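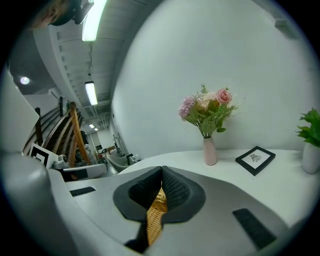

Figure 4.1 Fingers closed on a piece of woven wicker, with a vase of flowers on the table behind.

Chapter 4
State Machines, or How Software Loses Its Place

Every beginner's robot program has the same shape. Move to the object. Close the fingers. Move somewhere else. Open the fingers. It reads like a recipe, and like most recipes it assumes the eggs are already in the kitchen.

The trouble starts at the second line. "Close the fingers" is a command, and the program treats it as a fact. Once the line has run, the software believes it is holding something, and it will carry that belief across the room with great dignity whether or not there is anything between the pads. A program of this kind has no memory of what it was trying to do, only a line number.

In this chapter we replace the line number with a state. A state is a named situation the software thinks it is in: APPROACHING, CLOSING, HOLDING, RELEASING. Each one comes with a short list of conditions for leaving it. To get from CLOSING to HOLDING in Figure 4.1, a controller needs evidence, such as a finger opening that has stopped changing while it is still wider than zero. Wicker is a good teacher here. It gives a little under pressure, so a threshold tuned on a wooden block may declare victory too soon or wait forever.

Gearóid Ní Bhriain, who wrote the first version of Prilline, the planner we use from Chapter 6 on, kept a printout of an early grasp routine over the desk. It had 80 lines and one state, and the state was called OK. We will meet several of its descendants in the exercises.

What belongs in a state?

Less than you would like. Students tend to add a state for each thing that has ever gone wrong, and by May the diagram looks like a map of the plumbing. A workable rule is that two situations deserve separate states only if the software should do something different in them. If the response is the same, they are one state, however different they feel to the person watching.

Compare Figure 4.2 with the first. The fingers are again closed on woven wicker, but a second gripper is in view, with a square marker mounted above it. A camera can use a marker of known size to work out where the thing carrying it is and which way it is turned. For our purposes the marker raises an awkward question: if the position estimate drops out for 50 milliseconds, has the state changed? Usually it hasn't. The estimate is data that a state consults, and a brief gap should be handled inside HOLDING, by a timer, before anyone considers a transition to LOST. Corrigan, the small simulator that comes with this book, lets you set the length of the gap and watch a badly written machine panic.
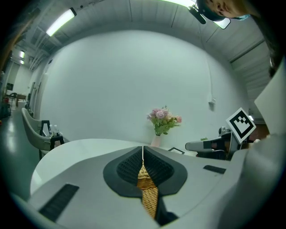

4.1 Drawing the Machine Before Writing It

Take a sheet of paper and a pencil - a real one, with an eraser. Draw a circle for each of the four states named above, then add an arrow for every way out. Label each arrow with the condition that permits it. If a label says "when done," erase it and try again.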